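Dirnow records 2492 bin-picking demonstrations for Usodum arm

Dirnow has finished the first round of data collection for Usodum, its tabletop arm for handling small electrical parts. The set holds 2492 demonstrations, all of them recorded by operators steering the arm by hand controller. Another 499 were thrown out during review, mostly for dropped frames or for a grasp that was corrected too many times to be useful.

Each demonstration covers one pick or one place. Parts include push-button switches, terminal blocks and short lengths of rail, handled one at a time between the table and a shallow plastic bin. Operators were told to vary the approach angle and to leave parts in whatever pose they landed in – upright, on their side or against a wall of the bin. The limit for a single attempt was set at 300 control steps. Longer attempts were cut and logged as failures.

The learning system, called Nekden, takes wrist camera images and joint positions as input and gives out short sequences of arm motion. It gets no part models and no measured coordinates for the bin. According to Dirnow, the wrist view was chosen over a fixed overhead camera after early tests in which the arm itself blocked the part during the last stretch of the approach. 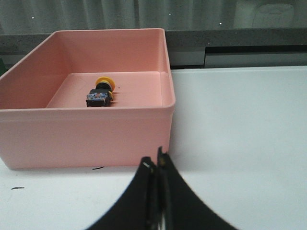 Wrist camera view from the Usodum set: a push-button switch with a yellow collar on its side in the pink bin, gripper fingers in the foreground.

Labeling was done in Onyeka, the company's in-house review tool, which marks the moment of contact and the moment of release. Reviewers worked in teams of 2, and clips on which they disagreed went back to the queue.

A second round is planned for March, with deeper bins and more than one part per bin. Dirnow has not said whether the data will be released outside the company.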